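Chapter 3
Folding and the Problem of Proof

Most households fold. Few can say what they get for it. The usual claims are that folded clothes take up less room, last longer and look better when worn, and all of these are repeated in magazines and on store placards with a confidence the evidence does not support. This chapter asks you to set those claims aside for a while and look at the work itself: where it is done, how long it takes, and what state the clothes are in at the end.

Start with space. The Starkport manual, used in many home management courses, says that a folded drawer holds more than an unfolded one. It may. But the manual compares neat folding with clothes dropped in from above, and hardly anyone fills a drawer that way. A shirt pressed down flat by hand takes little room too. Until somebody tests the two fairly, treat the claim as a guess.

The claim about wear is weaker still. A crease is a line of stress, and a sweater kept on the same crease from October to spring may be no better off than one laid loosely on a shelf. Knits do stretch on hangers – that much you can check at home with a heavy one and a tape measure – but this is a case against hanging, and writers too often pass it off as a case for folding.

Then there is the surface. Pietrzak's course notes insist on a table at hip height. Most people use the bed. It is wide and close to the closet, and a large garment can be spread out on it in full. It is also soft and low, so sleeves drift and backs complain. Neither side of this argument has measured much, and you should be suspicious of any method that begins by asking you to buy furniture.

Keep these doubts in mind as you read the case below, and again when you do Exercise 2 on page 14.

Case 3.1 The bed as a work surface

A knitted sweater lies flat on a striped, quilted bedspread, with folded clothes stacked on the same bed. Ask how much room is left for the next garment, and where the finished piles will go at bedtime. 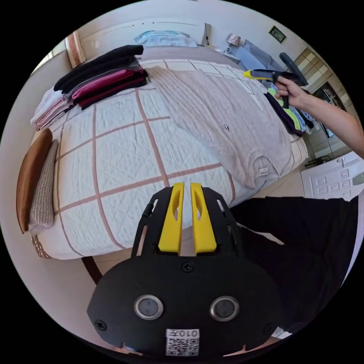
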